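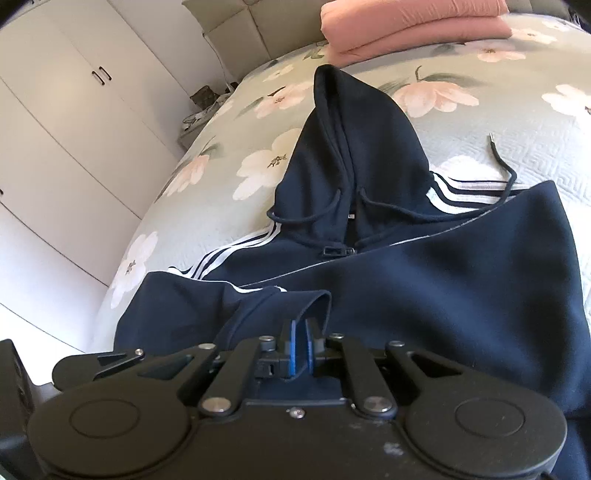 Commissioning

The old customs hall at Clurnville had 80 fixtures on the drawings and 79 in the ceiling. Alasdair Baxter checked the reflected ceiling plan against the panel schedule and then went up the ladder with a meter.

Circuit 14 read correctly at the breaker. The Brultarix driver over the east stair was set to 2000 kelvin, which no one had specified. The schedule called for 2700 throughout.

"Who changed the stair?" he asked over the radio.

"I did," said Hạnh Nghiêm. She was at the dimmer rack in the basement. "Channel 60. Take it down to ten percent and look at the plaster."

He took it down. The cornice had been patched in three places, each with a different mix, and at ten percent the patches went the same brown as the rest.

"It's out of spec," he said.

"Write it up, then."

He opened the form. Item 1287, east stair, color temperature deviates from schedule. Under Action Required there were two boxes, Correct and Accept. The missing fixture was item 1288, and he filled that one in first. Livwood would have to ship a replacement, four weeks at least.

"Bring up 61," Hạnh said.

He brought up 61 and climbed down to move the ladder.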